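The first thing I learned about the toy library in Presodholm is that you should bring a bigger bag than you think. I went in with a tote and a toddler and came out with a wooden farm, a marble run missing its tallest tower, and a toddler who had discovered drums. We walked home very slowly.

I'd signed up in August, mostly because our living room had stopped being a room. My son was turning two, the grandparents had been generous, and every surface had something on it that beeped. A neighbor told me she hadn't bought a toy in a year – she just swapped a bagful every couple of weeks at Pärn, the little community center behind the swimming pool. I think I had my coat on before she finished the sentence!

Pärn's toy library is run by Dzintra Jankauskaitė, a former preschool teacher with a very good memory for puzzle pieces. There are 900 toys on the shelves, sorted by age and then by how much noise they make (a system I would like to see in stores). Families pay a small yearly fee and can take home up to 8 things at a time. If something breaks, you put it in the blue crate by the door and say so. That's the whole procedure.

"Parents come in apologizing," Dzintra told me. "A wheel came off, a doll lost a shoe. I say fine, put it in the crate. It was played with."

The crate goes to Aivar Kuusk, who takes it home and brings it back a week later with most of the contents working again. He fixed our marble run with a piece of garden hose. My son now prefers the hose part.

What I hadn't expected was how much the borrowing would change what we play with. Left to myself I buy the same toy over and over: blocks, nicer blocks, magnetic blocks. At Pärn he picks, and he picks strange things. We've had a cash register for three straight loans. We had an accordion, briefly. Pantelis Mavromatis, whose twins are a few months older than my son, says his girls once chose nothing but a bucket, and that it was the best two weeks of the summer.

And there's the company. Swap mornings start at ten and nobody leaves before noon, so you end up on the floor with a coffee, talking about naps and daycare waiting lists with people you'd never have met. I found our babysitter there. I also found out that other two-year-olds only eat beige food, and I can't tell you how much that cheered me up.
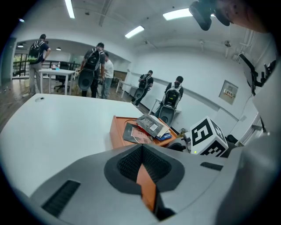 *Gray housing, orange finger pad, and a small green light.*

It isn't all sweetness, of course. Returning things is hard. The first time we gave back the farm there were tears in the entryway, and not only his. Aušra Vasiliauskas, who has been borrowing since her eldest was a baby, gave me her trick: let the child hand the toy over the counter and choose the next one before you leave the building. It works about half the time, and I'll take half.

If you want to try it, ask at your own library or community center first, as plenty of them keep a shelf of toys without making much fuss over it. Wash anything with a mouthpiece. Count the puzzle pieces when you get home, while you can still call and say one was already missing. And keep a few toys that are truly his or hers and never go in the bag. Ours is a stuffed walrus, and he stays put.

We're due back next week with the cash register. I haven't told him yet.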